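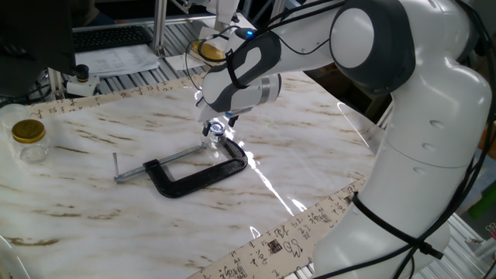

Issue 53, page 2

Press Accreditation: Common Questions

Who issues press cards in Stesholm?
The Fonura press office. Applications go to Pramila Maurya.

Does a card allow entry past a police line?
No. Entry is decided by the officer in charge.

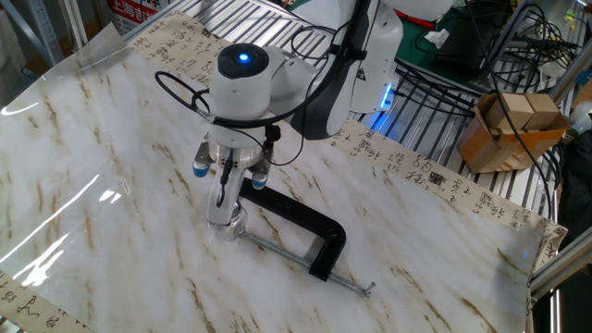

Robotic arm over a marble-patterned tabletop.

What if a reporter is detained?
Call extension 388 and give the card number.

Are freelancers covered?
Yes, for legal fees up to $2,000.

Last revised 2022-10-21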